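Démonter une vieille tour de bureau pour récupérer les pièces

Rubrique : Atelier / Matériel informatique
Niveau : débutant
Durée : une petite matinée la première fois, 30 minutes avec l'habitude

Une tour de bureau qui ne sert plus contient presque toujours quelque chose de réutilisable : de la mémoire, un disque, une alimentation, des câbles, des vis. Le démontage ne demande pas de connaissances en électronique. Il demande de la place, de la lumière et un peu d'ordre. La méthode décrite ici est celle que j'utilise pour les tours classiques, avec un panneau latéral amovible et une carte mère vissée au fond du boîtier.

Ce qu'il faut

- un tournevis cruciforme moyen, de préférence aimanté
- un petit tournevis plat
- une pince à bec fin
- un bracelet antistatique (facultatif si l'on touche souvent le métal du châssis)
- des colliers ou du ruban de masquage pour étiqueter les câbles
- une boîte à compartiments pour les vis
- un pinceau doux et une bombe d'air sec
- des sachets antistatiques pour la mémoire et les cartes

J'ai une boîte Grenetti à 13 cases, ce qui suffit largement. Un moule à muffins fait le même travail.

Avant d'ouvrir

Arrêtez la machine, mettez l'interrupteur de l'alimentation sur 0 s'il y en a un, puis débranchez le cordon secteur et tout le reste : écran, clavier, réseau, haut-parleurs. Appuyez ensuite sur le bouton de mise en marche pendant 8 secondes pour vider ce qui reste dans les condensateurs de la carte.

Si le disque contient encore des données, faites la sauvegarde maintenant. Une fois les pièces dans des sachets, on ne la fait plus.

1. Coucher la tour et retirer le panneau

Posez le boîtier sur le côté, le panneau amovible vers le haut. Sur la plupart des modèles, c'est le panneau de gauche quand on regarde la façade. Retirez les vis à l'arrière, faites glisser le panneau de deux centimètres vers l'arrière et soulevez-le. Certains boîtiers ont un loquet à la place des vis. Ne forcez pas avec le tournevis plat : si le panneau résiste, il reste une vis.

Passez un premier coup de pinceau, surtout autour des ventilateurs. Bloquez les pales avec un doigt avant d'utiliser l'air sec.

2. Photographier et étiqueter

Prenez plusieurs photos de l'intérieur avec le téléphone, une générale et une par zone de connecteurs. Collez ensuite un morceau de ruban sur chaque câble avec un repère simple : D1 pour le premier disque, F pour la façade, V pour le ventilateur. Les petits fils de la façade (bouton, voyants) sont les plus pénibles à remettre. Notez leur ordre et leurs couleurs sur une feuille.

3. Débrancher les câbles

Commencez par les câbles de données. Un connecteur SATA se tire droit, par la tête en plastique, jamais par le câble. S'il a une languette métallique, appuyez dessus avant de tirer.

Passez ensuite à l'alimentation de la carte mère. Le gros connecteur a un ergot sur un côté : on presse l'ergot et on remonte en balançant très légèrement. Il est souvent dur. Tenez la carte de l'autre main près du connecteur pour qu'elle ne plie pas.

4. Sortir le disque

Le disque est fixé dans une cage métallique, par des vis ou par un rail en plastique. Dévissez des deux côtés s'il le faut. Quand la cage elle-même se démonte, sortez-la entière, c'est plus simple que de travailler au fond du boîtier. Attention aux bords de la tôle, qui coupent sur les modèles bon marché - je mets des gants fins pour cette étape et je les enlève après.

5. Retirer la mémoire

Écartez les clips aux extrémités du support. La barrette se soulève toute seule de quelques millimètres. Prenez-la par les bords, sans toucher les contacts dorés, et glissez-la dans un sachet. Écrivez la capacité et le type sur le sachet si l'étiquette est encore lisible.

6. Le ventirad et le processeur

Débranchez le petit câble du ventilateur. Desserrez les vis ou les fixations en diagonale, un peu à la fois. Si le radiateur ne vient pas, tournez-le doucement de quelques degrés dans un sens puis dans l'autre : la pâte thermique sèche colle fort.

Nettoyez le dessus du processeur avec un chiffon non pelucheux et un peu d'alcool isopropylique. Libérez le levier, relevez le cadre métallique et prenez le processeur par deux bords opposés. Sur les supports à picots, la moindre chose qui tombe dedans peut les tordre. Rabattez le cadre dès que la place est vide.

7. L'alimentation

Quatre vis la tiennent en général, à l'arrière du boîtier. Soutenez-la d'une main en retirant la dernière. Elle sort avec tout son faisceau de câbles, qu'il vaut mieux enrouler et attacher tout de suite.

N'ouvrez pas le bloc. Les condensateurs à l'intérieur peuvent garder une charge dangereuse longtemps après le débranchement. Si elle est en panne, elle va en déchetterie telle quelle. 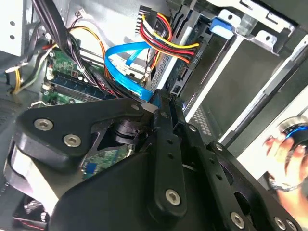
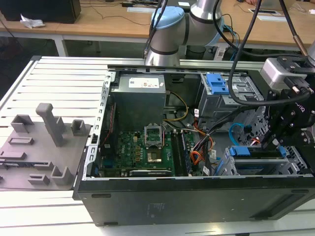
8. La carte mère et le reste

Il ne reste normalement que la carte mère, les ventilateurs du boîtier et la façade. Vérifiez que plus aucun câble n'est relié à la carte, retirez les vis du pourtour et celles du milieu, puis tirez légèrement la carte vers l'avant pour dégager les prises arrière. Les entretoises peuvent rester dans le boîtier.

Ranger et noter

Je note chaque pièce dans un cahier avec un numéro, le même que sur le sachet. La dernière carte mère porte le 1226. Un tableur convient aussi, mais le cahier reste sur l'établi. Les vis sont triées en deux sortes, pas fin et pas large. Les câbles SATA vont ensemble dans un bac Clusari, les cordons secteur dans un autre.

La pile bouton de la carte se retire avec l'ongle ou le petit tournevis plat. Elle part dans un bac de collecte pour piles. Les cartes hors service et le boîtier vide vont à la benne des appareils électriques, et pas avec la ferraille.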